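Section 4. Running the table demonstration on an open day

This section is for the person who stands at the table with visitors. It supposes that the robot is already installed as written in Section 2 and that the hands passed the morning check. Revision of 08/01/2022, Destance site. It replaces the sheet that was kept in the Haworth cupboard.

4.1 Before the doors open

1. Wipe the tabletop with the dry cloth. Do not use spray. The surface is glossy and the spray leaves marks which the head camera reads badly.

2. Switch on Plorkeo at the wall and wait 118 seconds before you touch the tablet. The fans become loud and then quiet again. This is normal.

3. Put out the mug, the plate and the two striped pieces. Leave the back right part of the table free.

4. Turn the handle of the mug to the middle of the table.

5. Select "Table, visitors" on the tablet. The speed must show 10. If it shows another value, change it by hand and press Save.

Note: The programme "Table, workshop" looks almost the same in the list. It is faster and must not be used when visitors are present.

CAUTION: Keep your own hands off the table from the moment the status bar is green. If you have to move an object, press Pause first, also when it is only a few centimetres.

4.2 During the demonstration

6. Ask the visitors to stay behind the floor tape. Children can stand in front of the adults, but also behind the tape.

7. Press Start. Both hands come to the low position at the near side of the table. Tell the visitors what will be picked before it is picked, so they know where to look.

8. For the pick from the right side, the hand comes over the piece with open fingers, palm down, and the thumb goes to the near side of it. Wait here. Do not press Continue before you have looked at the thumb. The piece should lie between the thumb and the upper finger, as below.
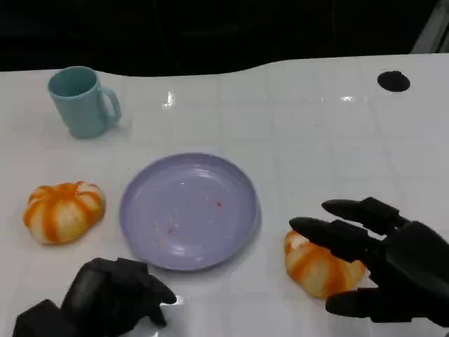 Wendy Wainwright asks that we make the wait at step 8 longer than the old sheet said, because at Flilbridge the visitors had most of their questions exactly at this moment and the hand was already closing while she was still answering. She would also like the presenter to say aloud "now it will close" every time. Both wishes are taken into this revision.

9. Say "now it will close" and press Continue.

10. If the piece slips, let the hand finish its movement. Then press Pause, put the piece back and begin again from step 7. Visitors do not mind a second try and many of them find it more interesting.

11. Repeat for the left side if there is time.

Note: No more than 2 full rounds for one group. After this the finger motors need a rest of ten minutes. The tablet will not remind you.

4.3 If something stops

Status bar yellow: the camera does not find an object. Look if somebody has a strong lamp or a phone light over the table. Remove the light and press Find again.

Status bar red, code 139: a finger met more force than allowed. Press Pause, free the object gently, and press Home. If the code comes back, end the demonstration and call Roland Mottram.

CAUTION: Never pull a finger open by force. Use the release key on the tablet, page Hands.

4.4 After the last group

12. Press Home and wait until both hands are still.

13. Switch off at the tablet first, then at the wall.

14. Wash the plate and the mug with warm water and dry them well. Put them in the box together with the striped pieces.

15. Write the number of rounds and any codes in the log book, with your initials.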